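Bultetport Makers' Swap and Mend Circle
Minutes of the Sunday meeting

Minutes taken by me again, as my pen was the one that worked. If I've got anything wrong, shout before the next one and I'll change it.

Apologies came in from the two sisters on Mugo Road and from the Tuesday knitters, who had a coach booked.

1. Last time's minutes

Agreed as they stood, apart from the spelling of Brodine, which I'd given two e's. Brodine is the new name for the old dye shop on the corner, and they've said we can put our poster in the window for as long as we like so long as we bring our own tape. Esther has taken one down already. She says it looks a bit pale next to their paint and could we please do the next one in a darker colour. Yes, we could.

2. Money

We have £3,845 in the account, or we did on the morning of the meeting. Out of that we still owe the hall its June rent. There was a long chat (a really long chat, I stopped writing at one point and had a biscuit) over whether we should keep so much sitting there or spend a bit on proper shelving for the back cupboard. Esther Kimaro had priced up a set from Sumeo and read us the measurements, and it would fit with a hand's width to spare on the left, where the pipe is. Some people wanted to wait until after the summer fair. We voted, and we're waiting. Esther asked me to put down that she still thinks we should buy them now, so I have!

The raffle licence number is 3113, for anybody printing tickets. Please write it on your hand or something, as I had three separate messages asking me for it last month.

3. The summer fair

We've got the same pitch as before, by the side gate, and we can set up from eight. The organisers would like us to run something for children, and after a bit of back and forth we settled on little houses. You take a small box, cut a door and some windows, paint it, and it goes on the big street at the end of the table. I'm very keen on this one. My own two did it at home over a wet weekend and I couldn't get them to stop for their tea.

We talked through what we'd need. Paint we have, though the yellow has gone lumpy. Brushes we have if people bring back the ones they borrowed (you know who you are, and so do I). Scissors we're short of. The main thing is boxes, and we think some 100 would see us through the day. It sounds like a lot but a child can get through two or three before their parents have finished a cup of tea.

There was a question about sizes. We decided that anything up to the size of a tea packet is fine, and that a mixture is nicer, as a street with every house the same looks a bit sad. Medicine boxes are allowed as long as they're empty, and could you please check there's no leaflet or foil strip left in the bottom before you hand them over. Shiny card takes paint badly, so those can be turned inside out and stuck back together. I said I'd do a batch in front of the telly.

4. Clips

While we were on the subject, clips. Glue takes ages to grab on thin card and the children won't wait for it, so we want binder clips to hold the corners while things dry. Any size will do. Esther says not the very big ones, they bend the walls in, and she's probably right, she's made more of these than the rest of us.

5. What we've got so far

We finished this item round the table with everything tipped out on the green cartoon cloth and people picking things up and saying "ooh, that one could be a chapel". I thought it was a cheerful sight for a heap of packaging. Plenty of white ones, as you'd expect, but there's a bit of blue in there too. 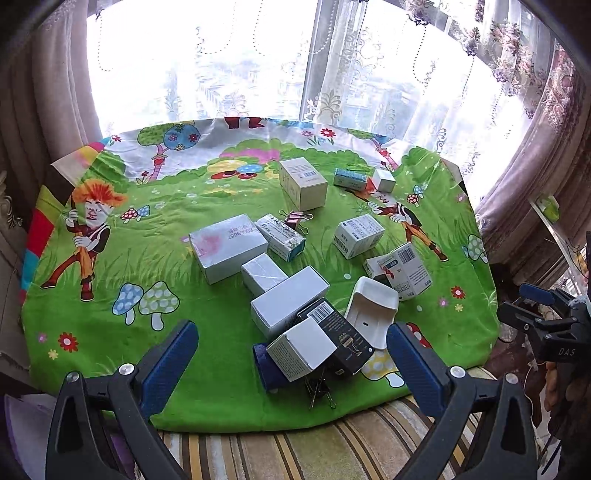 More of the same lot, clips included:

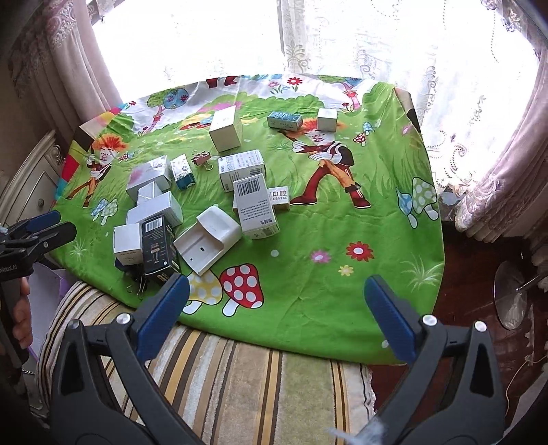 So we're a good way off, and I'd ask everybody to look in their bathroom cabinets and that drawer in the kitchen before the recycling goes out. Flatten nothing! A flattened box never quite goes square again and we'd only have to tape it. Bring them in a carrier bag to the hall, or leave them in my porch if it's dry. If it isn't dry, knock.

Moulded inserts can come along too. We couldn't agree what to do with those, with one vote for swimming pools and another for a bus station, so they're going in a separate bag until somebody has a better idea.

6. Any other business

The kettle. It's still switching itself off before it boils. We agreed to try the one from Esther's loft next time, and if that's no better we'll buy one out of the tea tin.

Somebody has left a grey cardigan on the hooks by the door, with a bus ticket in the pocket. It's in the cupboard, second shelf.

Could whoever is last out please check the back window as well as the front? It was found on the latch twice.

There was a request to start half an hour later in the winter. We didn't get to it, so it goes first on the list next time.

Jobs to do

Me: turn the shiny boxes inside out, ring the fair people to see if we can have a second table, find out if lumpy yellow can be saved.
Esther: darker poster for Brodine, loft kettle, cut one sample house so we've something to copy.
Everybody: boxes, clips, brushes back.

We finished at ten to five. Next meeting is in the same room, and it's my turn to bring the milk.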